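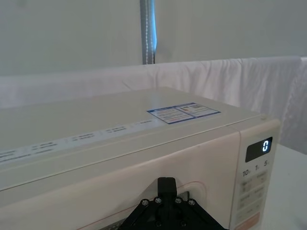 Riseck Facilities Helpdesk
Category: Kitchens and break areas
Item: Microwave, cream, countertop
Location: Mengal House, second floor kitchen
Raised by: Ebuka Osagie
Assigned to: Ehsan Ansari
Opened: 2 August 2020
Priority: Low
Status: Closed

Description of fault

The microwave will not start reliably. You put the food in, shut the door, press 1m and then start, and the time comes up but nothing happens. Sometimes it runs for a few seconds and drops back to 0. The light inside comes on when the door is open. It was fine last week. I have tried it with a mug of water and with a plate of rice and it did the same with both.

Not urgent as there is another one downstairs, but there is a queue for that one at lunch.

Ebuka

Reply from Ehsan Ansari

Thanks Ebuka. A few things to check before I come over.

Is it plugged straight into the wall or into the extension with the kettle? Does the display go blank at any point, or does it stay lit? Is the turntable sitting on its ring? Please don't run it empty to test it. A mug of water is the right thing to use.

Reply from Ebuka Osagie

Straight into the wall. Kettle is on the other socket. Display stays lit the whole time. Turntable was off its ring, so I put it back and tried again with water. It ran for 30 seconds with no trouble, then I set it for a minute and it stopped at 17 on the countdown. Pressed start again and nothing.

Also the 10s button needs a hard push. The 5m one seems all right.

Reply from Ehsan Ansari

Sounds like the door rather than the power. If the catch isn't fully home, the oven won't start, or it cuts out if the door moves. Could you wipe round the door edge and the catches with a damp cloth, dry them, then shut the door firmly and try once more? Unplug it first. Don't push anything into the catch holes.

Reply from Ebuka Osagie

Done. There was a lot of dried sauce along the bottom edge of the door, and some on the lower catch. Ran it for a minute with water and it went to the end. Second go also fine. Third go it stopped, but I think the door had been pushed to and not clicked.

Internal note, Ehsan Ansari

Visited the kitchen. Door closes properly if pushed on the right-hand side, next to the panel. If pushed in the middle it can look shut when it isn't. Cleaned the upper catch as well. No play in the hinge, no damage to the seal or the window.

Test: 500 ml of water in a jug, two minutes, full power. Completed. Repeated after 20 minutes with fresh water. Completed. Opened and shut the door several times between runs and it started each time.

10s button is stiff but works. Cleaned the panel with a barely damp cloth. Not worth a call-out on its own. Tritik have the service contract and their next visit is in December, so I have added the button to their list.

Reply from Ehsan Ansari

Ebuka, it's back in use. Push the door on the right until it clicks. If it cuts out again with the door properly shut, switch it off at the wall, put a note on it and reopen this ticket. I'll ask Tritik to look at the catch switches at that point and we won't try anything else ourselves.

Reply from Ebuka Osagie

Used all day by our lot and the Istness people, no complaints. Happy for you to close it.

Ticket closed by Ehsan Ansari
Resolution: Door catches cleaned, turntable reseated
Follow-up: 10s button, Tritik service visit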